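Du côté de l'atelier partagé : la table de la salle du fond est revenue

Les habitués de la salle du fond l'ont retrouvée à sa place samedi 13 octobre 2018, à l'ouverture. La grande table claire était partie chez Fermín Villalba, menuisier, pour un ponçage complet et une nouvelle finition. Elle y est restée 11 jours. Pendant ce temps, les cours de reliure se sont tenus sur les tréteaux de l'entrée, et nous remercions les inscrits de s'en être accommodés.

Le plateau avait souffert de l'été : des traces de colle, des auréoles de tasses et une longue rayure du côté de la fenêtre. Le devis comprenait le ponçage, 2 couches de vernis mat et le resserrage des pieds. La facture s'élève à 547 euros, pour un budget voté de 600 euros. Le reste servira à acheter des sous-main.
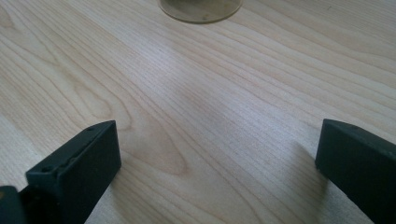

Le plateau en bois clair, avec un verre posé dessus.

Gisela Farías, qui tient le planning de la salle, rappelle les règles d'usage. Les verres et les tasses sont admis, à condition d'essuyer la table en partant. Les boissons chaudes se posent sur un dessous-de-plat ; il y en a une pile dans le placard, à côté des ciseaux. Pour couper au cutter, on prend un tapis de coupe, y compris pour une seule feuille. Les pots de colle restent sur leur plateau.

Pour l'entretien courant, un chiffon doux à peine humide suffit. Fermín Villalba déconseille les éponges abrasives et les produits à base d'alcool, qui ternissent le vernis. Le flacon de Nimix rangé sous l'évier est réservé au carrelage.

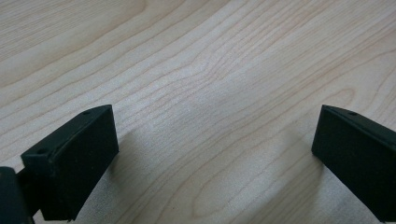

Plusieurs adhérents ont demandé pourquoi la table n'avait pas été teintée plus foncé, comme les étagères. La question a été discutée en septembre et Telma Vergara avait apporté des échantillons. Le ton naturel l'a emporté de justesse. Une teinte sombre aurait atténué les veines, qui ondulent en biais et se resserrent en arches vers le milieu, et il aurait fallu la reprendre plus souvent. Les étagères, elles, resteront comme elles sont.

La salle est de nouveau ouverte aux réservations, aux horaires habituels. Le cours de reliure de Graciela Aravena y reprend dès la semaine prochaine. Les tréteaux sont redescendus à la cave et peuvent être empruntés sur demande.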